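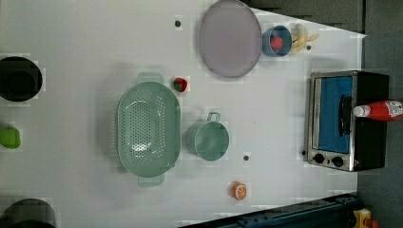

Keep the task script boring

Most of the arguments I have had at work this year were about where to put the decisions. We run a tabletop arm on toy kitchen jobs: fruit into the bowl, fruit into the colander, open the oven door. The perception model finds the objects, a planner picks an order, and the controller moves the arm. Every few weeks someone proposes to merge two of those layers, or all three, and I say no. I want to set out why.

Our planner is called Gradard. It is a plain state machine with 16 states, and you can print it on one sheet of paper. When I joined, it had 40, and a good number of them existed to patch over things the perception code got wrong. There was a state for "object disappeared" and another for "object disappeared twice." Sandra Fothergill spent most of January deleting them. She moved the fixes into perception, where they belonged, and the planner got shorter every day.

The gain was in reading logs. Before the cleanup, a failed pick of a strawberry gave you a trace that wandered through seven or eight states, and you had to guess which one made the bad call. Now the trace says what the planner believed and what it asked for. If the belief was wrong, you open the perception log. If the request was fine and the arm stopped short, you open the controller log. It takes a few minutes, and a new hire can do it.

Toy food is a fair test of this. A banana next to a bowl is easy until the two overlap in the overhead view and the detector draws one box around both. A colander full of small holes gives the depth estimate trouble.

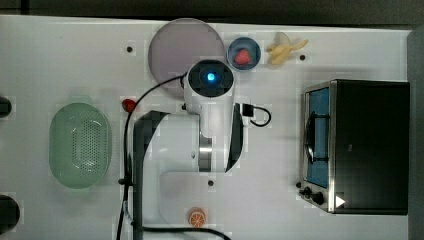
Then the arm moves in over the table and hides part of what you were planning around. A planner that reacts to every one of these things directly turns into a pile of special cases. A planner that gets a list of objects, each with a position and a confidence, can stay small.

The other side has a case. Joaquín Huenchumán, who wrote most of our controller, thinks the split throws away information. By the time a plate has become a name and a position, you have lost its rim, its tilt and whatever was leaning on it. He would train one policy from images to motion and skip the list. He has shown me runs where his version recovers from a bad grasp in a way Gradard can't, and I believe the runs.

My trouble is with the other runs. We tried his policy for 200 trials on the same layout, and when it failed we had very little to go on. We could collect more data and train again. Sometimes that helped and sometimes it broke the oven door task, which had been working. I couldn't tell a customer when it would be fixed, and I couldn't tell my own team what to work on in the morning.

So I would use learned parts, and plenty of them, inside the layers. Let the grasp be learned. Let the detector be as large as the budget allows. Keep the order of steps in a file a person can read and change by hand, with a version number on it. Our replay tool, Losura, can step through an old run against a new planner file, and that alone has saved me more hours than any model upgrade.

If Joaquín's policy gets to where its failures can be explained in an afternoon, I'll move over to it. Until then I would like the planner to stay at 16 states, and I'd be happy with fewer.

Comments

Ó Néill
We went the same way with our Itum cell. The hard part was stopping people from adding "just one state" before a demo.

mk_controls
How do you handle the confidence threshold? If it lives in the planner, you already have perception logic in there.

Sandra Fothergill
It's in the perception config. It was in the planner until May, and yes, that was a mistake.

tomasz
I'm with Joaquín on this one. You can read the log and still not pick up the banana.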